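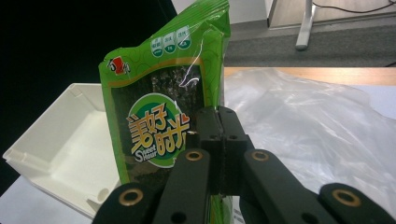
Joelle Atallah wrote back at 7:40 that she won't sign off on the handheld tool rules until somebody tells her which version of the grip sheet people are really using, and fair enough, there are three going around. So this ticket stays open. Log below, newest at the bottom.

Ticket: Keven handheld gripper, soft packs, takes rejected at review
Opened by: Khalil Tannous
Priority: normal, moved to high by Joelle
Status: open, waiting on rule text

Problem as reported
Review kicked back 13 takes from the snack set. Reason given on all of them is "grip not per standard." No more detail than that. Operators say they followed the sheet. They did, just not the same sheet.

Entry 1, Khalil
Pulled the rejects. 11 are bags, seaweed and similar. The rest are boxes, and those look like a different problem (start pose), splitting them off to their own ticket. Please don't add box stuff here.

Entry 2, Khalil
Compared the sheets. Old Lindqvist sheet says close on the middle of the pack. Cumow sheet says close on the top seal, never on the window. Third one is somebody's printout with pen marks on it, no title. Review is checking against Cumow. Half the operators have Lindqvist. There's your 11.

Entry 3, Ragnvald Strömberg
Top seal is fine if the bag is standing. Lying flat you can't get to it without scraping the table. Needs a second line for flat packs. Also "never on the window" is too strong, some bags are nearly all window. Say "avoid."

Entry 4, Joelle
No "avoid." Reviewers can't score "avoid." Either it's a reject or it isnt.

Entry 5, Ragnvald
Then: contact on window = reject if pack is standing, allowed if flat. Can live with that.

Entry 6, Britt-Marie Westerberg
Checked the tool itself before we blame paper. Ran the Loston checklist on it:
bushings, no play, ok
linkage, opens and closes even, ok
housing screws, one loose, tightened
finger pads, worn on one side, swapped
Don't think the pads caused the rejects but they were due. Date of last swap wasn't written down anywhere. Please write it down. There's a line for it.

Entry 7, Khalil
Tried both sheets on standing bags after the pad swap. Middle grip: bag folds in and the front creases up, label gets hard to read. Top seal grip: holds, bag swings a bit on the lift. Swing goes away if you pause after closing. Cumow doesn't mention a pause. Adding it.

Entry 8, Eustaquio Medrano
Question from the floor. What about wrapping and loose plastic on the table, does it have to be cleared between takes? Old sheet says clear table. Cumow says "normal household clutter permitted." People are getting marked down both ways.

Entry 9, Joelle
Clutter permitted. Clear plastic counts as clutter. Only reject if it gets caught in the fingers or ends up under the target. Same for trays, leave them where they are, don't tidy halfway thru a set.

Entry 10, Eustaquio
Ok. Can that go in the actual text and not just in a ticket. Nobody on Saturday shift reads tickets.

Entry 11, Khalil
Draft text, please check:

Soft packs, standing. Approach from the front or side. Close on the top seal. Pause, then lift. Contact on the window is a reject.
Soft packs, flat. Close on the nearest edge. Window contact allowed. Don't drag the pack to the table edge to get under it.
Table. Clutter stays. Reject only if it's caught in the fingers or under the target.
Tool. Loston checklist at start of shift. Write down pad swaps with the date.
Review. Every reject names the line it broke. "Not per standard" isn't a reason.

Entry 12, Britt-Marie
Fine by me. Add: stop if the fingers don't close even. People keep going and fix it later, then I get a whole set with the same fault.

Entry 13, Khalil
Added. Sheet number is 64, put it in the footer so we can tell it apart. Lindqvist copies to be pulled from all stations, and the pen one too.

Entry 14, Ragnvald
Found a Lindqvist copy taped inside the cabinet door. Removed. Check your own cabinets.

To do
Joelle: sign sheet 64 or send changes
Eustaquio: print, hand to Saturday shift in person
Khalil: rescore the 11 against new text, the flat ones may pass now
Britt-Marie: order pads

Next update after the rescore.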